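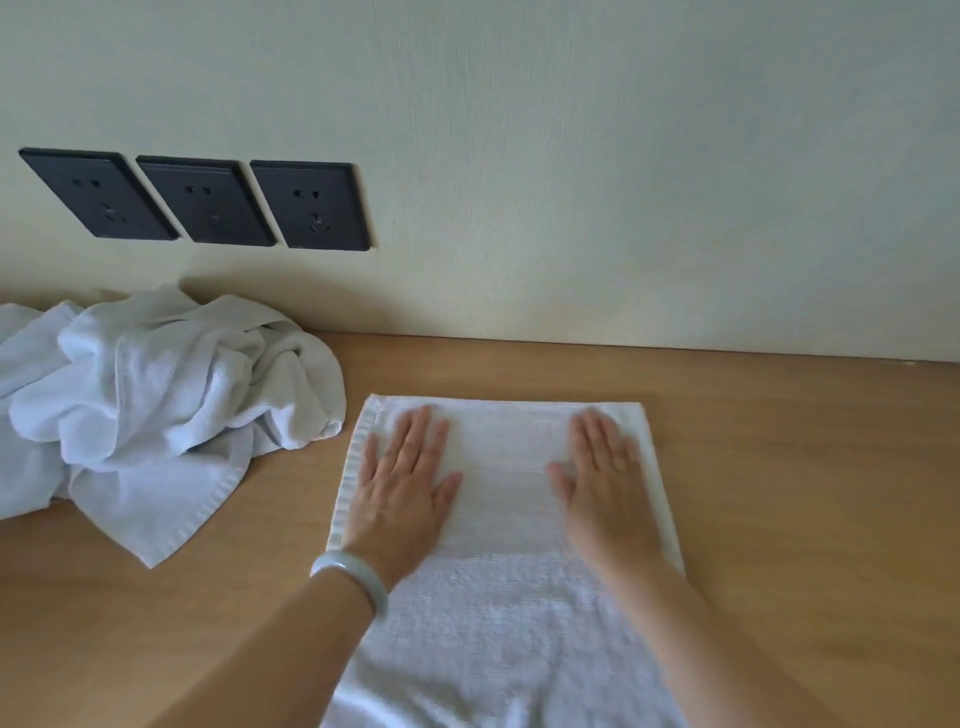 What's the best surface for folding a stack of white towels?
A flat one at about elbow height with a bit of grip to it. A bed is too soft and the folds go wavy, while a desk or table lets you press each fold down properly.

The White Wash: A Folding Gallery

Welcome to the laundry corner of the Udura household pages! I love a white load. Everything goes in together, everything comes out in one big tangle, and then there's the slow pleasure of turning a heap into a stack. This gallery goes with the folding notes I've been adding to since January, and it's all about the part that happens at the table.

1. Towels first

A white towel folded and lying flat under both hands, with a second one still in a crumpled heap to the left. I like to start a session with towels because they're big, simple rectangles, and they clear a lot of space fast. My way is to fold lengthwise, then in half, then in half again, and give the top a long, slow press from the middle outward. Don't skip the press! It flattens the puffy edge and the stack stands up so much better afterward.

The pale wood and the cream wall are a lovely backdrop for whites, too - all those soft shades that you never notice in a drawer.

2. Up out of the pile

Clothes are a different game from towels. I take hold of one piece near the top and lift, then use the other hand to smooth down the side while the fabric hangs. Gravity does half the work. In the picture the left hand has the pinch and the right is open against the edge of the cloth, with the rest of the white pile rumpled on the wood underneath. Look at all those creases and folds, I could draw them for a week! The pale, milky bangle on the left wrist is such a pretty match for the laundry as well.

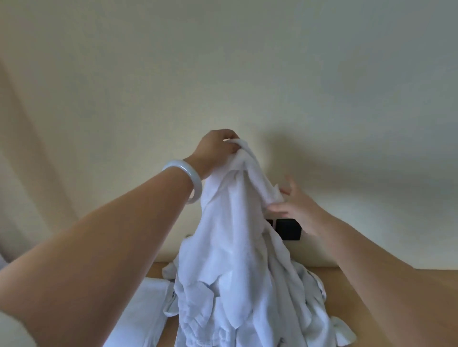
Notes for your own white load

Sort before you fold. Towels in one heap, shirts in another, small things in a bowl or basket so they don't wander off.

Shake each piece once, hard, before it touches the table. It opens up the sleeves and saves you a lot of tugging.

Fold to the size of the shelf. My towel shelf is a narrow old Basetti one, so I do thirds lengthwise for anything going on it - the usual halves hang over the front.

Leave finished stacks alone for a little while before carrying them. They settle, and they're much less likely to slide on the stairs.

The colored wash gets its own gallery next, and the fitted sheets after that (wish me luck).

Page last updated 3 October 2020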